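Wurkix hand-held gripper kit, reviewed after one winter of use

I bought this kit in February, together with Flor Ticona, who shares the workshop with me. We are building a small folding station at home scale, and before the arm is ready we wanted to collect grasps by hand. The Wurkix kit cost us 205 euros with the extra finger pads, 200 for me and Flor paid the shipping in coffee. Please take my opinion as that of a hobby builder. I have no laboratory to compare with.

Assembly

The kit comes in one flat box, with the screws in small paper bags. The bags are numbered, but the numbers in the manual are from an older version, so bag 8 is called bag 6 on the drawing. I lost one evening because of this. Tania Gunawardena, who built hers before me, had written the correct order on a piece of tape and she sent it to me on Tuesday, one day too late.

The linkage goes together well. All the pivot pins fitted without a hammer. The plates are stiff, and when I close the jaws I do not feel play in the joints. I had more trouble with the finger pads. The glue supplied in the kit did not hold on my first try, and I used contact glue from Zundumwood for the second one. After that the pads stayed.

Use with cloth

Most of my work is with towels, and here I am satisfied. Hard objects are easy for almost any gripper, but a towel wants to escape. With this one I can take a towel by the corner or by the middle, lift it, and shake it a little. Thick terry cloth is held better than thin cotton. With a thin kitchen cloth I must close the jaws more than I like, and my hand gets tired after half an hour.

The left and right fingers on mine are not the same, and I found this useful. I put the taller jaw behind the fold first and then close. If I do it the other way, I often push the fold away before I catch it.

The weight is acceptable for short sessions. For longer ones I would like a wrist strap. I made one from an old bag belt – not beautiful, but it helps.

What I did not like

The manual is the weak point. Some sentences are only half translated, and the page about calibration stops where it becomes interesting. I wrote to the shop and got a friendly answer with a new file, still without that page.

Spare pins are sold only in a set of 8. I needed one.

Flor also tried the Sillden gripper, which a friend lent her for a weekend. She says it closes more softly, but it costs 1298 and for our bench this is too much money. The Begum one I have not tried, so I will not write about it.

Would I buy it again

Yes, for cloth and for learning. If you want to pick up small screws or coins, look for narrower fingers. I would also order the extra pads at the same time, and a better glue.

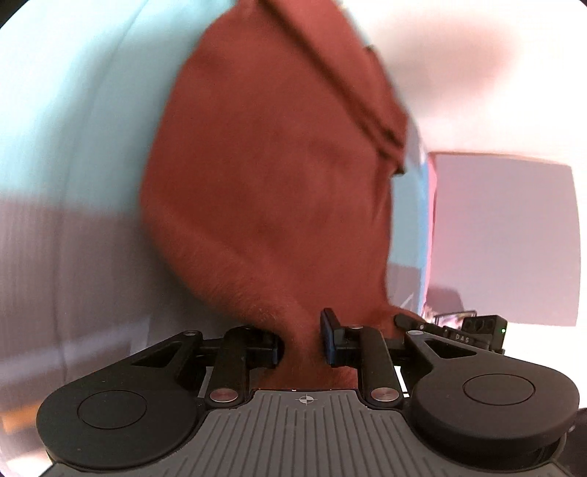 Rust-red cloth gathered between the fingers.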